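26/07/2025

I woke before the alarm and lay for a while listening to the rain on the carport. In my first winter here I did not believe that a house could be so cold inside. Now I have the thick socks and I keep the door of the bedroom closed, as my neighbour taught me, and it is bearable.

The morning went to the choir papers. Mirela Batista sent me the new list of songs for October and asked me to write the words in English under the Portuguese ones, so the audience can follow. It is a slow job. The word "saudade" appears in three songs and I have translated it in a different way each time, and I am not happy with any of them. "Longing" is too much like a novel. "I miss you" is too small. In the last song I left the Portuguese word alone and wrote nothing under it, and I will see if Mirela notices.

I also must decide what to do about the line with the lemon tree. In the original it is a joke, a bit rude, and my grandmother always laughed when she sang it. In English it becomes only a sentence about fruit.

At lunch I made rice with the rest of the pumpkin. Then I walked to the library to return the dictionary, which was 2 days late. There is no fine any more. The lady told me this kindly, but I had the coins ready in my hand and felt a little foolish.

Ivone Pimentel rang in the afternoon from her sister's place. We spoke for 45 minutes, first in Portuguese and then, I do not know why, in English. I have noticed that we change to English when we talk about money or doctors. For food and for family we stay in Portuguese. She wants us to rehearse twice a week from now on, and she thinks the hall should be heated from an hour before. I agree about the heating. About twice a week I said I would think. 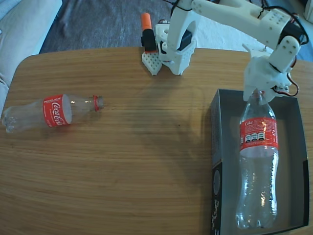
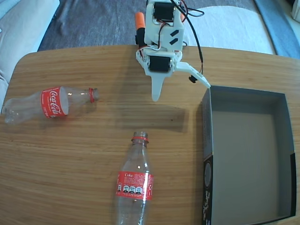 Kelly Xavier wrote back in the evening about the lemon tree. She says I should not try to save the joke at all, and that a good audience will laugh if the singers are smiling when they reach that line. In her old choir they printed only the first verse in English and left the rest to the voices. She also says "longing" is a perfectly good word and I am being too hard on it.

I read her message a few times. Maybe she is right about the first verse. It would make the program shorter, and Mirela worries about the cost of printing. But I think about the people who come alone, who have no Portuguese at all and sit with the paper on their knees. I was such a person once, at a concert in English, and I followed every line with my finger.

So I will do a full translation and then show both versions to Mirela. For the lemon tree I have tried "my neighbour's lemons are sweeter than they should be". It is not exact. My grandmother would maybe raise one eyebrow, and for now this is enough for me.

For dinner there was soup from the freezer and the last of the bread. I practised the low part of the second song while washing up, very quietly, as the wall to the next unit is thin. I still come in too early after the pause. Mathis Royer says to breathe on the rest and count it through, and I do count, but I seem to count faster when I am nervous.

Tomorrow: buy onions, colour the title page, answer Ivone about the rehearsals.

All entries © Tarcísio Honorato | Contact | Back to top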